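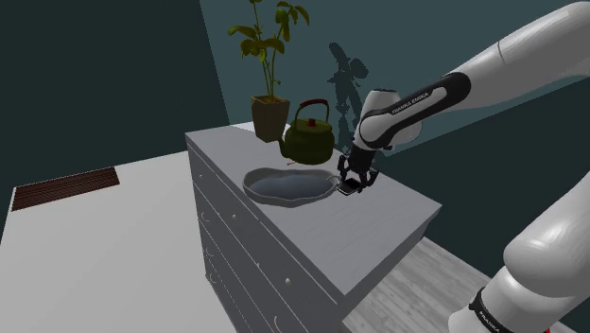

Jarmila Mikuš

Ticket: Payroll export lists positions with no appointment record
Product: Karilix 4, council payroll and disclosure module
Site: Natine municipal council
Opened: January 24, 2021
Priority: High (disclosure filing pending)
Status: Resolved, monitoring

Reported problem
The ethics disclosure export for the mayor's office shows 81 paid positions. The personnel register shows 37. The auditor, Nuria Tamiru, asked for a written explanation before the export goes to the council. The opposition has already requested the raw file.

Steps to reproduce
Open Reports, Disclosure, Paid Positions.
Set department to MAYOR and the period to the previous fiscal year.
Run with "Include linked posts" checked.
Compare the position IDs with the register.

Log
Entry 1. Reproduced on the test copy. Same totals. Export finishes without errors or warnings.

Entry 2. Checked for duplicate employee IDs. None found. The extra rows have a position ID and a pay grade but no appointment date.

Entry 3. Pulled the bank payment file for the same period. No payments match the extra rows. Sent to N. Tamiru, who asked for the full file, unfiltered. Sent.

Entry 4. The extra rows all carry department code 500. This was the code for the Teshome district office until it was merged into the mayor's office in July. The merge script remapped code 500 to MAYOR but did not close the vacant posts. The export treats an open post as paid if it has a pay grade.

Entry 5. Tried closing the posts in bulk. Failed with "parent unit not found." Restored code 500 as an inactive unit, ran the closure again, completed.

Entry 6. Export rerun: 37 positions. Matches the register.

Cause
Incomplete unit merge, plus an export filter that does not test for an appointment date.

Fix
Vacant posts closed. Filter patch requested from Etalik, the vendor. Until it is installed, run the export with "Include linked posts" unchecked.

Open items
N. Tamiru wants both exports, before and after, kept with the audit file. Do not overwrite the first one.
Clerk's office to confirm whether earlier filings used the same report.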